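Chapter 6

Reading the Coroner's Roll: Sudden Death and the Local Inquest

What this chapter covers

The office of coroner and who held it
How an inquest jury was called and what it was asked to decide
The Besstead roll as a source
Verdicts, and how far they can be trusted

6.1 A body in the mill pond

In March 1546 a labourer's body was taken out of the mill pond at Besstead. The miller's wife found it and raised the hue and cry, as the law required of the first finder. The nearest neighbours came, and one of them was sent to fetch the coroner. Until he arrived the body was to be left alone. To bury it or move it any distance before he had seen it was an offence, and the township could be fined.

The entry in the roll is short. It gives the name of the dead man in a form that can no longer be read, the place, the names of the jurors, and a statement that he had two wounds to the head "of which either was mortal". A second man is named as having struck him with a staff. The goods of the second man are valued at 14 pence. He had fled, and nothing more is said of him.

Most of what we know about violent death in the villages of this period comes from entries like this one. They were written for a practical purpose. The Crown had a claim on the goods of a convicted felon and on any object that had caused a death, and the coroner's first duty was to see that these claims were recorded. Finding out who had done the killing was part of the same work, but a reader who expects a police report will be disappointed. Motive is seldom given. Witnesses are rarely quoted. The value of the staff is nearly always written down.

6.2 The coroner and the jury

Coroners were elected in the county court and were expected to be men of some property. They were paid a fee for each inquest held on a person slain, and none for an accident, at least in law. In practice many townships paid something whatever the cause of death, and complaints about this run through the records.

The jury was drawn from the township where the body lay and from those next to it. Jurors were supposed to view the body themselves, naked, and to note the length, breadth and depth of each wound. They often knew the dead person and the accused. This made them useful, as they could say who had quarrelled with whom, but it also meant they had reasons to protect one party or to blame another. A stranger passing through the parish was a convenient person to name, especially if he could not be found.

The jury could return several kinds of finding. The commonest were murder, manslaughter, misadventure, self-murder and what was called the visitation of God, meaning a natural death. The line between murder and manslaughter was still being worked out, and two juries given the same facts might well have disagreed.

6.3 The Besstead roll

The roll contains 143 entries. It was printed in full by Ní Mhurchú, whose edition is used throughout this book, and the numbering follows hers. An earlier transcript by Flanari leaves out the deaths of infants and several drownings, and should be used with care. Where the two differ on a name, both readings are given in the notes.

Extracts from this chapter are also set as reading on the Rusadport online course, under item 2173.

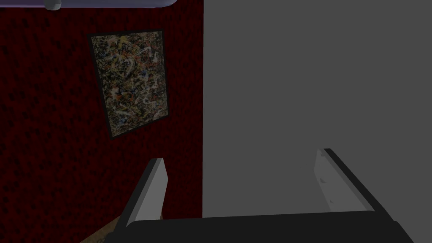 Reading time: 14 minutes

6.4 How far can the verdicts be trusted?

Consider the killings in which the accused is said to have fled. These make up a large part of the homicides in the roll. Some of these men certainly did run. Others may have been given time to go by neighbours who had little wish to see them hanged. In a few cases the named killer appears later in the manor court, paying his rent as before, and it is hard to see how his flight can have been more than a form of words.

Deaths within the household raise a different problem. A servant who died after a beating might be found to have died of a fever, and the jury might even be right. Medical knowledge was slight, no surgeon was called as a rule, and a wound that had turned bad some weeks after the blow was difficult to judge. The coroner wrote down what the jury told him.

Self-murder was a felony, and the goods of the dead person were forfeit. A family could be ruined by the finding. Drownings in wells and ponds are very often put down to misadventure, with a few words about a slippery bank or a bucket that was too heavy. Read the extracts at the end of the chapter with this in mind, and note in each case who stood to lose by the verdict.

The next section takes the mill pond case in detail, beginning with the names of the jurors.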